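Small-batch cider and the trouble with saying where it comes from

Rania Samir

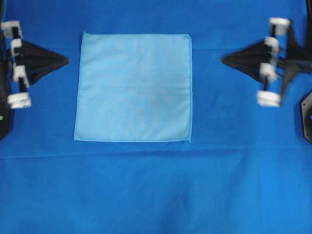 Figure 1. Light blue square cloth lying flat on a darker blue fabric surface.

3. What the makers told me

I went into this part of the study thinking I would be writing about apples. Most of my notes ended up being about labels. Cider drinkers like a place name on a bottle, and cider makers like to give them one, but when I asked what the name referred to I got a different answer in nearly every yard I visited. Sometimes it was the orchard. Sometimes it was the shed where the juice was pressed, and in two cases it was the village where the founder grew up, a good hour's drive from any of the trees.

I spoke to 14 makers between the end of pressing and the following April, mostly in person, and I let them talk for as long as they liked (one went on well past lunch, and I have kept almost all of it). I didn't use a fixed list of questions. I did ask everybody to tell me, in their own words, what they would lose if the place name came off the front of the bottle.

Ballitz was the easiest case. They grow their own fruit, press it on the same land and bottle it next door, so the name does what a buyer would expect. They were also the most relaxed about the whole matter, and told me they would happily drop the name and keep the colour of the label, which their regulars look for first.

Pondico sits at the other end. They buy in juice from several growers and blend it to taste the same each year, and they are quite open about that if you ask. Their label shows a hill. I asked which hill and the blender laughed and said it was "a hill in general". I don't think anyone there means to mislead. The drawing came with the business when they took it over, and changing it costs money they would sooner spend on tanks.

Kettani surprised me. I had put them down as a traditional farm cider from the shop notes, and they do ferment with wild yeast in old barrels, but the fruit is mostly dessert apples that a packing house turned down for size. The owner was rather proud of this and wanted it on the back label. Her distributor did not. We came back to that argument three times during the visit and I will return to it in Section 5, where I look at who really decides the wording.

I also ran a small tasting with 47 regular cider drinkers, using the same dry cider poured twice, once with a place name read out and once without. The two glasses came one after the other, in an order that changed from table to table. I'm wary of making too much of the scores. People do get tired of dry cider, and the second glass suffered for it at several tables. What I found more useful was the talk afterwards. Drinkers used words like "proper" and "honest" for the named glass, and when I pressed them a bit they meant that somebody could be found and asked about it – a person with a gate and a phone number.

That fits with what Pekimico told me about their visitors, who rarely ask which apples are used but nearly always ask who picks them.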